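Checking a gripper-state detector before you trust it

Most write-ups on wrist cameras tell you to train a small classifier for open and closed, report a high score, and move on. I did that too.

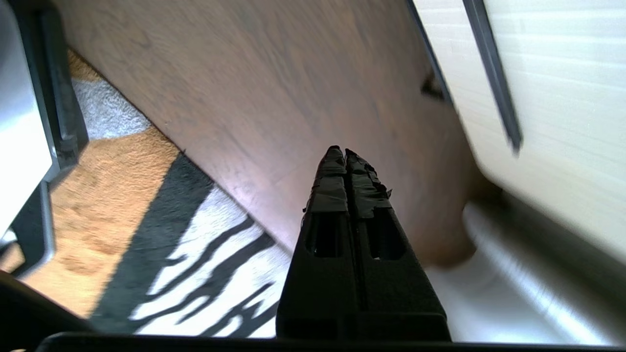

The score was 100 percent on held-out frames, and I didn't believe it. My held-out frames came from the same runs as my training frames, so the classifier had already seen the same rooms and the same rugs. Here is the procedure I use now. It takes an afternoon and needs no new hardware.

Step 1. Split by run, never by frame. Put whole recordings into either the training or the test folder. If your loader shuffles first and splits later, fix that before you do anything else. Mine did, and the Balside loader we copied it from still does.

Step 2. Log the encoder next to the camera. You want finger width from the motor and a timestamp for each image. Check the offset between the two clocks. Ours was 52 milliseconds, enough to put the wrong label on every frame near a transition.

Step 3. Mask the background and run the test again. The fingers sit in the same part of the view every time, so a fixed mask will do. Draw it by hand once. If the score drops when you remove the furniture and the floor, the model was reading the room.

Step 4. Now do the reverse. Mask the fingers and keep the background. A sound detector should be no better than guessing on a balanced test set. Version 2 of ours still got most of them right, which ended the argument about shipping it.

Step 5. Change how the fingertips look. Black tape bunches up and peels at the edges, and a model that has learned one outline may not like the next. Retape, record a few short runs, and test on those alone.

Step 6. Sort the failures by arm speed. Motion blur usually hits the surroundings harder than the fingers, which move with the camera. If your errors still pile up at high speed, go back to step 2 and look at the clocks.

Cosimo Carbone thinks step 4 is overkill and that a threshold on the encoder would do the whole job. For plain open and closed he may be right — I would try that first. The encoder won't tell you whether the tape has slipped, though, and that was the reason we wanted vision in the loop.

We kept 14 runs out of everything as a final check. Don't look at yours until the other steps pass.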